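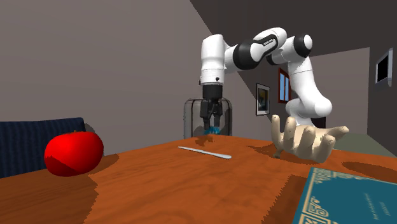 Tosport word lists – README

Last touched 07/10/2019. Still rough in places, sorry.

What's in the folder

Spelling lists and short reading passages for evening classes, adult beginners mostly. 2,000 words in the main list, split into 8 levels. Level 1 is the easy stuff (cup, bus, rain). Level 8 is where the silent letters live.

Files

main.csv – the full list, one word per line, level in the second column
passages.txt – short texts, levels 1 to 5 only
odd.txt – words we argued over. Read before you complain about "yacht"

Where the words came from

Class handouts from Flundov, old ones, typed up by hand. Then a batch from Delo added in January. The Delo batch used American spellings, all changed to British now – or should be. If you find a "color" please fix it and recieve our thanks.

Known problems

Four words appear at two levels. Haven't decided which to keep.
Level 6 is too long.
Passages use "shop" far too much.
Excel turns some entries into dates, open as text.

Using it

Print it, cut it up, change it, whatever. Keep the Tosport name on if you pass it round. Not for exams, levels are our own guess and dont match any official scheme.

To do

passages for 6 and up
sort out plurals
audio?? maybe, no time at the moment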